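The little kitchen is open again!

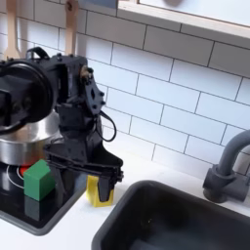
After most of October spent in boxes, the pretend kitchen is back in the playroom and the under-fives have already moved in. We're so pleased with it. Dalia Petrauskas did the sorting (two evenings of it, with the kettle on) and Rasa Juška washed every last bit of play crockery and left it on tea towels to dry.

The white counter came up beautifully with warm water and a soft cloth, and the stovetop is still everyone's favourite colour – glossy black, with a red-orange glow at the burner that has small cooks shouting "hot, hot!" at their grandparents. The stainless steel pot is a treasure too. Last week it held soup, then porridge, then a very serious birthday cake made of blocks. Yellow ones are butter, I'm told, and sometimes cheese.

We'd love a few more things for the cupboards if you're having a clean-out at home. Wooden spoons, small bowls, a colander, aprons in tiny sizes – all welcome! Please leave out anything glass, and anything small enough to swallow. There's a tub marked KITCHEN just inside the front door at Paju, and we have $125 set aside for whatever doesn't turn up that way.

The playroom opens at 9.30 in the morning and grown-ups are very welcome to sit down and be served. Dalia recommends the soup.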